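2023-01-17

**Stop emptying the basket last**

Everybody has a tidying order and most people have it backwards. Surfaces first, then floor, then cushions, then, when you're tired and want a sandwich, the wastebasket. By then it's heaped and you're balancing wrappers on the top like a card game. I did it that way for years. Wrong.

Basket first. Empty basket, then the room. Sounds like nothing. It changes the whole job.

My case, quickly. A living room makes small trash. Kitchen trash is big and wet and you notice it. Living room trash is dry and light and sits there looking like it might still be something. A wrapper with a fold in it. A box that could have one left. So it stays on the table, and the table turns into a second wastebasket with a nice cloth on it. Gingham forgives a lot, which is the trouble with gingham.
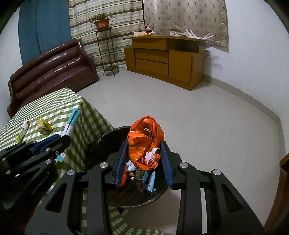
And the bags! A plastic bag dropped into a small basket takes up the entire thing. It weighs nothing and it springs back. You push it down, you turn around, it's up over the rim again. My rule is that a bag never goes in a basket as trash. Either it lines the basket or it goes with the other bags under the sink. Lizeth Cuadros, who I shared an apartment with for 3 years, tied hers in knots before throwing them out, and I used to laugh at that. I tie them now.

Boxes, same complaint. An empty box standing on end is a little building made of air. Flatten it. Two seconds. I know people who'll flatten every shipping carton that comes to the door and then drop a whole cookie box in the basket like it's beneath them to squash it.

I should say something about wicker because I get letters. Well, I got one. The writer wanted me to recommend a lidded can, the Skaltik I think, foot pedal and so on. No. A lid in a living room is permission to forget. Wicker is open, it's a bit ugly when it's full, and that's the point of it. You see the mess so you deal with the mess. Yes crumbs get into the weave. Take it outside and knock it on the step. I do mine every October whether it needs it or not, and it always needs it.

Size matters too and everybody buys too big. A big basket gets emptied when it's full, so, monthly. A small one you have to carry out every couple days and teh room stays honest. Mine came from Boateng, the housewares place by the bus depot, seven dollars, and it has outlived a sofa.

One objection I'll take seriously: if you empty first, you then fill it again while tidying, so you've got a dirty basket at the end anyway. Fine. True. But it's a third full with room to spare, and you're not standing there with a handful of wrappers looking for somewhere to put them. That handful is where the tidying stops. You set it down "for a second" on the arm of the couch and the evening's over.

So. Basket out, basket back, then the table, then evrything else. Try it for a week before you write in about lids.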